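Honcombe Workshop, Cell 2
Weekly safety checklist for the robot table, with comments
Date of check: 4/26/18
Form used: Stotent short form, with our own lines added

1. Emergency stop
Pressed from both sides of the table. Arm stopped each time. OK.
Comment: The button on the window side is stiff. It works, but I ask that it be greased before July.

2. Speed in teaching mode
Limit is set to 30 percent. OK.
Comment: Last week I found it at 50. Please write in the log when you change it, and put it back the same day.

3. Gripper plates and screws
All screws checked with the small torque key. One was loose, tightened. OK after repair.

4. Cables and hanging cords
No cut or worn cover found. OK with remark.
Comment: Cords which hang over the table must not come inside the path of the arm. Run the full path one time at slow speed and look at every cord, also the thin ones.

5. Parking position
Arm must be parked high before any person puts hands in the tray. OK.
Comment: The rule says 406 mm free above the tray rim. I measured it with the steel ruler, not from the screen.

6. Objects for the handling task
Only objects from the Dinsa list may be used. Knives stay out of the tray. Forks are permitted, but the tines are a risk for fingers when you reach in from the front edge.
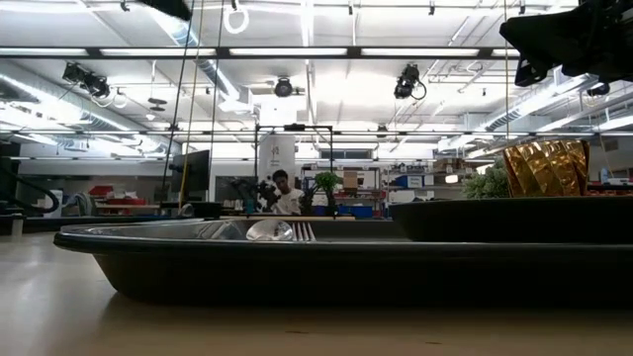

Comment: Put the cutlery in by hand only when the drive is off. Two persons asked me if pause is enough. Pause is not enough, the motors still have power.

7. People near the cell
Desk work behind the table is allowed during slow runs. For full speed, the operator must say it loud and wait for an answer.
Comment: Headphones are a problem here. To be discussed.

8. Noise
Measured 70 dB at the operator chair. Under our limit. OK.

9. Papers
Traltonov manual is in the drawer, but the page for brake release is missing. NOT OK.
Action: print it again and fix it with tape inside the cover.

Result: cell may be used. Item 9 to be closed before the next check.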